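1/
Everyone in my feed is buying clip-lid food boxes again and swearing their fridge is a new place. I've had mine since April and I have doubts. Thread.

2/
Background: Gregor Rankin (brother-in-law, owns a label maker, uses it) told me I'd save money if my leftovers were in "a system." I got the clear plastic kind with a blue seal in the lid and flaps that fold down over the sides.

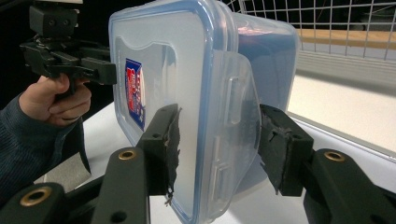
Clear box, pale blue seal, a flap that clips down over the side.

3/
The listing had more than 275 glowing reviews. I read a depressing number of them. Most were written the day the box showed up. "Arrived quickly, looks great!" OK, but has it met a curry yet?

4/
What I'll give them: you can see there's food in there. With my old takeout tubs I had to open four to find the rice. With these I can at least tell orange stuff from green stuff through the side, and orange stuff gets eaten first in this house.

5/
What I won't give them: "crystal clear." Mine are cloudy. You get a color and a general idea. If two stews are the same shade of brown you're back to lifting lids, so I'm not sure what part of this is a system.

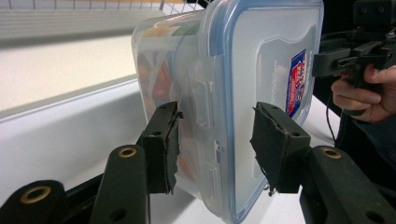
Do you have to take the seal out to wash it?
Depends on how fussy you are. I pull mine out every couple of weeks with the handle of a teaspoon, wash it in the sink and let it dry overnight before it goes back. The groove is where the old sauce lives.

6/
"Leakproof" is the word I trust least. I filled one with water, clipped it, laid it on its side on a dish towel and went to bed. Towel was dry in the morning. Fine. Then I did the same with soup that was still warm and got a damp corner. So it's leakproof for water that's lying still, I guess – not a thing I carry to work much.

7/
Also, the side of the box says nothing useful about how much fits. Mine was sold as 797 ml. Who eats 797 ml of anything? I put Thursday's chili on the kitchen scale and my normal lunch is 308 grams. It slid around in the bottom looking sad.
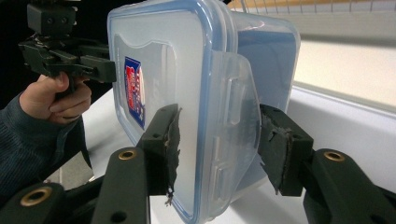 8/
Flaps. My friend Nhi Lâm runs the kitchen at Lưu, the lunch place by the station in Tarnham, and she says the flap always goes before the box does. Her advice is to press in the middle with your thumb and never flip one up by the corner. I've been doing it by the corner for months, naturally.

9/
She also keeps spare lids and tosses the bottoms when they stain. I asked where you buy spare lids. Huletti will sell you one for nearly the price of a whole box. Skateo doesn't sell them at all, you email them and wait. I'm still waiting.

10/
Peel the price sticker off BEFORE the first hot wash, by the way. After that it turns to paste. Cooking oil and a paper towel gets most of it, and then you have an oily lid to wash.

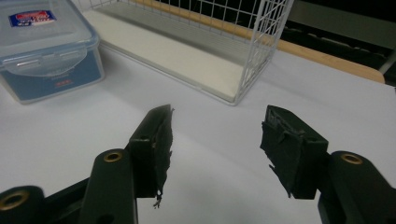

And leave the lids off when you put them away. I stacked mine closed for a while because it looked neat, and every one of them smelled like the inside of a lunchbox. Bottoms nested, lids on edge next to them, no smell so far.

11/
So would I buy them again? I'd buy 2, in the smaller size, and use them for a month before getting any more. The big matching set is for people whose leftovers are all the same shape.

12/
Gregor has seen this and wants it noted that his don't leak with warm soup. Gregor, you let yours cool down first. Try it straight off the stove and send me the towel.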